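Posted 2026-08-25

Okay, gallery time! I've been promising for weeks to put up something about the network corner at Trinthorpe, and a few of you (hi, Iason Manolakis, I got both of your emails) have been wondering whether there was ever going to be anything to look at. There is. It's two pictures and a whole lot of me talking first, so scroll down if you only came for the blue switch.

Quick background for anyone new. Trinthorpe is the little shared workshop where I look after the wiring, mostly evenings. We had a closet that grew the way closets do – one cable for the printer, one for the front desk, one that ran into the ceiling and came out who knows where. In May I finally pulled the lot. I had 60 patch cables on the floor by the end of the first night and I was labeling them at the kitchen table long past any sensible bedtime. A good half went straight into the "maybe" bin, and the maybe bin is still under my desk.

The new plan is simple enough that I can keep it in my head. Yellow is for the machines we use every day. Gray is for the phones. Anything else gets a tag with a room name on it, and if it doesn't have a tag I unplug it and wait for somebody to yell. So far I've been yelled at twice, and one of those was for the coffee machine timer (I didn't even know it was on the network!).

I bought the yellow patch cables in a box of 80 from Breredico, which sounds like too many until you start handing them out. They're nice to work with. The boot is soft enough that you can get a fingernail under it, and I like a clear plug because I can check the colors of the little wires before I blame anything else. The labels are from MacAulay and they're fine, though the glue gives up if you wrap them too close to the plug. Leave yourself a couple of inches.

My one real tip from all this is to read the numbers on the switch before you start and then read them again. On ours the evens run down one side and the odds down the other, and when the thing is turned on its side your brain wants to count straight down the row. I had the front desk and the back office swapped for five days because of that. Ticket 2644 on the Dirkedus board, if you'd like to see me slowly figuring it out in public.

I also keep a paper map taped inside the closet door now. Port on the left, room on the right, pencil only. I tried a spreadsheet first and it was out of date before lunch. The pencil map has coffee on it and one corner is torn, but every line on it is right as of last night, and I'm weirdly proud of it.

Next up is the shelf with the phone gear, plus whatever that ceiling cable is. If any of you were around when it went in, please write to me, I'll bring cookies!

Pictures now – click for the big versions.

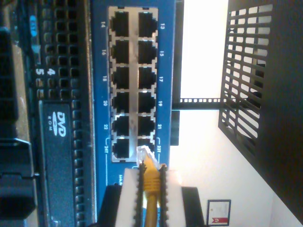
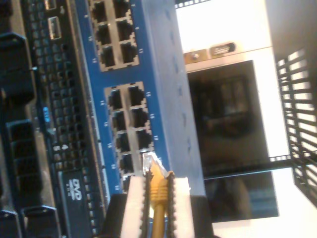 *Yellow patch cable at the blue switch, both shots. The first one is down by 23T.*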